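Why Do Robots Need Rules?

Robots in the Clolldale Learning Centre follow rules, and so do the people who work with them. The rules are short enough for everyone to remember. Please read this page with your class before your visit.

Rule one: keep your distance. A robot arm is made of metal and can be stronger than it looks. Visitors stay behind the yellow line while a robot is switched on, including when it is standing still. A robot that is not moving may only be waiting for its next instruction.

Rule two: one job at a time. Before a robot begins, its operator says the job out loud, such as "pick up the ball". If the robot does anything else, the operator stops it.

Rule three: hold gently, hold firmly. A robotic hand must grip hard enough to keep hold of an object, but not so hard that the object is crushed. Engineers call this setting the grip limit.

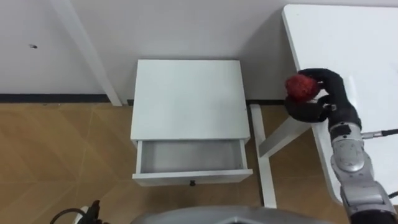
Miloslav Polák writes that the rule children forget most often is the one about drawers and doors. Fingers stay out of them while the robot is on, he says, even if the robot is busy with something else, and he would like to see that printed in bigger letters.

It is now rule four. Drawers, doors and lids near a working robot are for the robot only. If you drop something into one, tell an adult and wait until the power is off.

Every robot at the centre also has a stop button — a large red one, kept within the operator's reach. The operator tests it before each session and signs the Durau safety book. If the button does not work, the robot stays off that day.

These rules were last checked on Thursday, December 22, 2022.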